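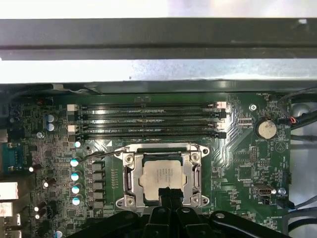 Tue 11 October

So I've done it, I've bought another scooter. I know, I know. I said in April that the old one would see me through another winter, and then the variator started making that noise again on the hill up from the station and I thought, no, I'm not spending another Saturday lying on the garage floor with a torch in my teeth.

The new one is a Linine, the 125, second owner, a bit over 2,000 miles on it and a very sensible shade of dark blue. I'd been to look at a Marti as well (lovely seat, horrible brakes, and the man wanted silly money for it), but the Linine had a full service book and came with the top box, which swung it. I do like a top box!

I rode it home the long way, out past Prostmont and back along the reservoir, and it's so much smoother than I'm used to. The old one used to shake itself to bits at anything over forty. On this I got up to fifty-five on the dual carriageway and could still see things in the mirrors. You sit a bit lower too, so I can get both feet flat at the lights, even in my thin-soled boots.

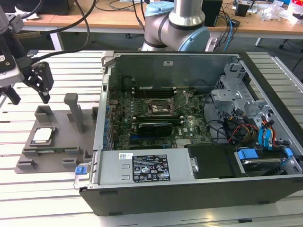

Grumbles, then, because there are always some. The screen is too short for me and throws the wind straight at my chin, so I'll be hunting for a taller one. The fuel gauge drops from half to nearly nothing in the space of a roundabout. And the underseat space is shallower than the brochure makes out: my open-face helmet goes in fine, my full-face won't, however I turn it. I've tried it upside down, sideways and with swearing.

Tyres are next on the list. The ones on it have plenty of tread but they're hard old things and I don't trust them on wet drain covers. I've got my eye on a pair of Cuneo all-weathers, 2 of which would come to less than I paid for a single one last time, if the shop by the bus depot still has the offer on. Has anybody run them through a winter? I'd love to hear how they are in the cold, especially first thing before they've warmed up.

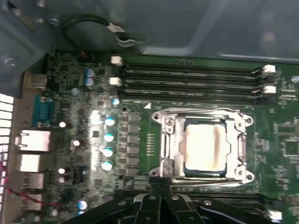

Motherboard with the processor in its socket and paste on top.

The old scooter is still under its cover by the back gate. It needs a belt and rollers and a good wash, but it starts on the button and the MOT runs until spring, so if you're local and handy with a spanner, leave me a comment before I put it on the usual sites. I'll throw in the leg cover and the spare mirror.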